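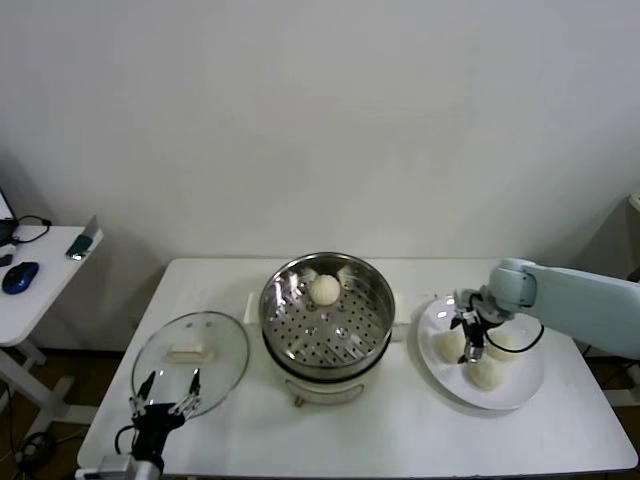

The case for the small electric steamer

I have owned three bamboo steamers and thrown out three bamboo steamers. The first went mouldy in a cupboard in August, the second scorched when the wok boiled dry, and the third came apart at the rim. People who love bamboo will tell me I looked after them badly, and they are right. I did. I think a cooking tool for an ordinary kitchen should be able to put up with ordinary owners.

My argument is a modest one. If you eat steamed buns at home more than once a month, and most of them come out of a freezer bag, you are better served by a plug-in steamer with a metal basket and a glass lid than by the bamboo stack everyone puts in the photographs. I have held this opinion for a few years and have lost some arguments over it, mainly to my friend Honeylyn Tan, whose buns are better than mine.

Start with where the thing goes. A bamboo steamer needs a pot under it, and the pot needs a burner. On a weeknight my stove has rice on one burner and greens on another, and the back two are too weak to keep a wok of water at a proper boil. The electric one needs a powerpoint and a bit of clear table. I use a plain white table against the wall of the dining room, with nothing on it except the steamer, the lid and a plate. The colour of the table matters more than I expected, as a white top shows every drip and so gets wiped.

Then the basket. Bamboo holds water, and it holds smells. Gerardo Sison, who ran the kitchen at Ocampo before it closed and taught me most of what I know about dough, kept separate bamboo baskets for fish and for sweet buns and marked them with tape. That makes sense in a restaurant. At home it means buying twice as much and storing twice as much. A stainless steel tray with holes punched in it can go through fish, corn and custard buns in one day with a wash in between.

The usual complaint about metal is condensation. Steam hits the lid, turns to water and falls on the buns, leaving them with wet patches and a skin like damp paper. Bamboo lids breathe and glass lids don't. I accept this completely. It is the best argument the other side has, and anyone selling an electric steamer who doesn't mention it is leaving something out.

There are ways around it. A clean tea towel wrapped over the lid and tied on top by its corners will catch most of the water. If you do this, keep the ends well up from the base. You lose the view through the glass, so I only bother for plain buns and for company. For frozen pork buns on a weeknight I take the lid off smartly, tilting it away from me so that the water runs down to the far side, and I have never had anyone send one back.

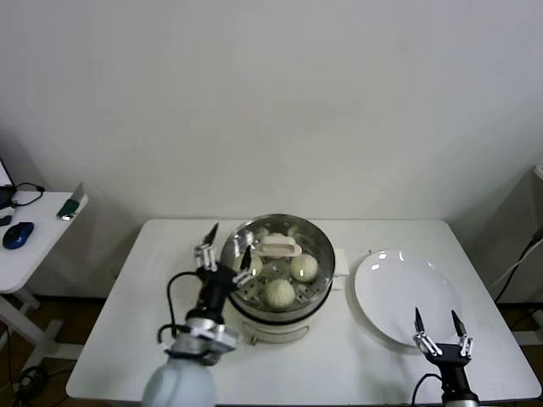
Four buns at a time is what I would call a proper load for a small round steamer. You can get five in. I have done it, and the result was one large bun with five fillings. Dough expands sideways as readily as it goes up, and a pleated bun that grows into its neighbour tears when you separate them, always on the side where the filling is. Leave a gap you can see the holes through. Put them in with the pleats up and don't shift them once they are hot.

The plate is part of the equipment too, though hardly anyone writes about it. I like a wide round white one, bigger than the job seems to need, set right beside the steamer so a hot bun has a short trip. A small plate means stacking, and stacked buns stick. It also has to be dry. The underside of a freshly steamed bun is tacky, and if it lands on a wet plate it goes gluey within a minute. We had a set of Skedholm side plates that were lovely for toast and useless for this, because they had a deep well in the middle where the water pooled.

As for paper, most frozen buns come with a square of it stuck underneath. If yours don't, you have to decide between cutting your own, oiling the tray, or putting up with some sticking. I oil the tray. It takes a few drops and a bit of paper towel. Cabbage leaves are often recommended and they do work, but I don't keep a cabbage for the purpose. Honeylyn does.

Now the money. My steamer, bought from the Domberg shop on the highway, cost 181 dollars, which I admit is a lot next to bamboo. You can certainly find them cheaper. Three bamboo steamers and a wok I bought mostly to put them on came to more than that, and the wok is now in the shed. I would not make the argument on price alone, though. If you already own a good wok and you take care of things, bamboo is the cheaper choice and will stay so.

What I would argue on is how often it gets used. In the bamboo years I made buns at New Year and when my sister visited. Since the electric one took up its place on the table I make them most weeks, and so does my son, who is eleven and whom I would not leave alone with a wok of boiling water. He still has to ask before he lifts the lid, and he uses the mitt. Steam burns are nasty from any source. But he can fill the base, lay out the buns and set the time, and he is proud of the result in a way he has never been about toast.
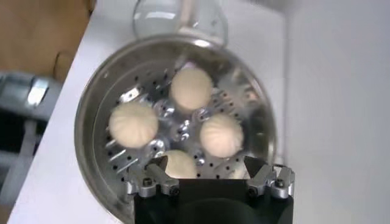
The glass lid has something to do with that. With bamboo you guess, or you lift the lid and let the heat out, and the buns sulk. Under glass you can watch until it fogs, and by then you know the water is boiling and can start counting. When the lid is off it needs a place to go. Ours goes flat on the table or leans up behind the pot, depending on how much room there is. Either will do, as long as it has been decided beforehand and you aren't standing there with a hot dripping lid in one hand and tongs in the other.

I should be fair about what the electric steamer does badly. It is slower to boil than a wok on a strong flame. It holds one small layer, so feeding six people takes several rounds, and the first round is cooling while the last one cooks. The base can't go in the sink. Scale builds up, and our water in Drilau is hard enough that I have to descale with vinegar every few weeks or it starts to smell like a kettle in a rented holiday flat. And nothing about it looks good on a table when guests come. Bamboo baskets brought out with the lid on are a fine sight, and you can serve straight from them.

Honeylyn's final point, whenever we have this out, is flavour. She says bamboo gives the dough a faint grassy smell and that a bun without it is only bread. I can taste the difference when hers are in front of me, made from scratch, proved twice and eaten within five minutes. I can't taste it in a frozen bun at half past six with soy sauce and chilli on it, and I doubt many people can.

So buy bamboo if you make your own dough, have a strong burner and will dry the baskets in the open air for a full day before you put them away. For the rest of us, the metal tray is good enough, and it will be used. Mine is due for its vinegar tonight.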